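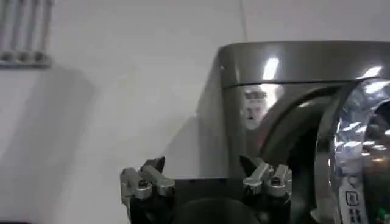 How to clean a front loader that smells

A musty smell in a front loader usually comes from the door seal, the detergent drawer or the filter. Do all three in one go. Allow an hour of your own time, plus one long hot cycle.

You will need: old towels, a shallow tray, a soft toothbrush, dish soap, white vinegar and a microfibre cloth.

1. Switch the machine off at the wall and turn off both taps.

2. Pull back the rubber seal and wipe inside the fold, all the way round. Hair, lint and coins collect at the bottom. For black spots, use a cloth with warm soapy water and go over them twice. Dry the fold when you finish.

3. Take out the detergent drawer. Most have a tab at the back that you press while pulling. Soak it in hot water for 21 minutes, then scrub the softener compartment and the siphon cap. Brush the roof of the cavity as well — old powder sets hard up there.

4. Find the filter, normally behind a small flap near the floor. Lay down towels, slide the tray under and open the drain hose if there is one. Unscrew the filter slowly and let the water out in stages. Rinse it under the tap, check the hole behind it for buttons and screw it back in firmly.

5. Turn the water and power back on. Pour 2 cups of vinegar into the empty drum and run the hottest cycle. Check your manual first, as some makers advise against vinegar and want their own drum cleaner used. Never mix vinegar with bleach.

6. Wipe the outside with a damp microfibre cloth and a drop of dish soap, then buff dry. Avoid cream cleansers and scourers on glossy panels. They leave fine scratches that show up under ceiling lights.

Look for drips around the filter flap during the first rinse. If you see any, stop the cycle, drain again and reseat the filter.

After that, leave the door and drawer ajar between loads and cut back on liquid detergent. We do the seal every four weeks and the filter every second month, more often when the dog is moulting.

Written by Adelino Bastos. Updated 9 May 2026.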